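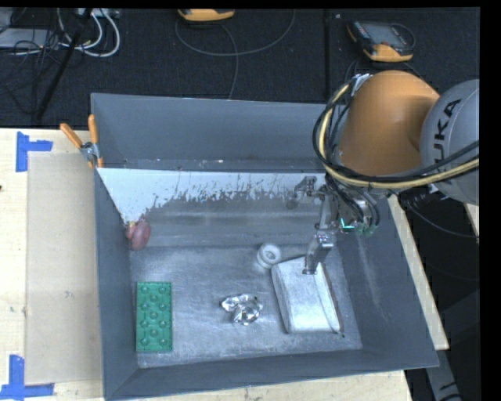 We sort donated toys and household odds and ends at Biltthorpe, and for the last few months the Satti picking kit from Zalico has been doing a share of it alongside us. I'd like to write down what it's been like before I get so used to it that I forget. The Satti is a gripper, a control box and a program that decides what to grab, and you supply your own arm (ours has KUKA up the side in big letters, so visitors tend to think that's the name of the whole business). Our mix of stuff is a fair test for anything. In one metal bin you can have a soft white pouch sort of thing waiting under the finger, a crumple of silver foil beside it, and a green toy brick lying over by the wall, and each of those wants to be picked up in its own way. People do this without thinking. I'd been doing it for years and never once considered how different a brick is from a bit of foil until I had to stand there and watch a machine work it out.

## What you get and what you pay

The kit cost us 2000 dollars a month on a lease, with setup included, plus a one-time 700 for the second set of fingers, which I would call a must if you handle anything floppy. Our old helper was a Jeris conveyor, a lovely plain thing that moved items past you at whatever speed you set on the dial, and it cost next to nothing to keep going. So the Satti had a fair bit to live up to, and I went in grumpy, I'll admit that.

Setup took the better part of a week. The Zalico people were patient and cheerful and drank a great deal of our tea. You'll need a solid table, a good clear patch of floor behind it and more room for cables than you've planned for, whatever you've planned for. We marked out our table with blue tape so the loose bits go back in the same spot every morning, and I'd recommend doing that on day one, as we spent an annoying amount of the first fortnight asking each other where things lived.

## How it picks

Hard things with square sides, it's very good at. Toy bricks, small boxes, tins, wooden blocks: it goes down, closes, lifts, and off they go to the right tub. I could watch it all day, and in March I more or less did.

Soft things are slower. With a pouch or a stuffed toy it likes to come down on the top and sort of feel its way, and now and then it lets go and has another try. Two tries is normal. If it misses three times it stops, the screen shows code 3004, and somebody has to walk over and move the item by hand. I heard that little chime in my sleep for a while! It's much less often now that we've learned not to pile the bins so high. Spread things over the bottom with a bit of space between them and the Satti is a different animal.

Shiny things are the weak spot, and I'd want any other sorting room to know it before signing. Foil, mirrored stickers, the wrapping off chocolate eggs (March again, we were drowning in it) all seem to confuse it, and a bare metal bin doesn't help, being a bit shiny itself. Zalico told us a matte liner would improve matters. We tried an old rubber mat cut down to size, and it did, though the mat kept curling up at one corner and getting picked up in its turn, which made for a very funny Tuesday and not much sorting.

## What it's changed for us

I think this is the part people really want to hear about when they ring me up, and they usually take ten minutes of polite chat about grippers to get to it.

None of us lost our hours. That was promised in writing before the kit came in, and I'd tell any workplace to ask for the same, in writing, before a single crate is unpacked. What has changed is what the hours are made of. I used to stand at the Jeris for most of a shift with my hands going and my mind on the garden. Now I load bins, clear the odd stop, and spend the rest of my time at the checking bench, looking over what comes out and deciding whether it's fit to go on to a family. My shoulders are a good deal better for it. The checking is more interesting too, and I get to mend things, which I love.

I do miss the talking, though. Four of us used to stand along that belt close enough to chat all day without raising our voices, and a lot of life got sorted out there as well as toys. With the Satti running, one person stays near the bins and the others are spread about the room, and it took us a while to notice we'd gone quiet. We've shifted the checking bench closer and moved morning tea to a proper sit-down with the arm switched off, and that's brought some of it back.

The newer staff took to it faster than I did. They're not bothered by the screen, and they'll change a setting where I'd go looking for the booklet. The booklet is 84 pages, by the way, and written for somebody who has fitted a gripper before. The section on clearing a stop safely should be at the front, in large print, and it's tucked well into the back half. We typed up our own single page and taped it to the wall. Get everyone trained on the stop button as well, including people who only pass through with a trolley.

## Small grumbles

- The fingertips wear. Ours were due for replacing sooner than I'd hoped, and the spares come in sets, so you can't buy just the one.
- The green light on the gripper is cheerful, but it's easy to lose sight of from the checking bench. A light up on a pole would be kinder.
- Updates want to install first thing in the morning, right when we want to start. You can change the time, but it's buried three menus down.
- Phone support is friendly and closes at four.

## Would I get it again?

For a room like ours, with mixed goods and sore shoulders, yes, I would, and I'd pay for the second set of fingers without arguing. If most of what you handle is clothing or anything in shiny wrap, I'd ask Zalico for a proper trial with your own stuff in the bin before you agree to a thing, and bring the worst box you've got. We've kept the Jeris, too. It's along the back wall with the belt cover on, and it comes out when a big delivery lands and we all want to stand next to each other for an afternoon.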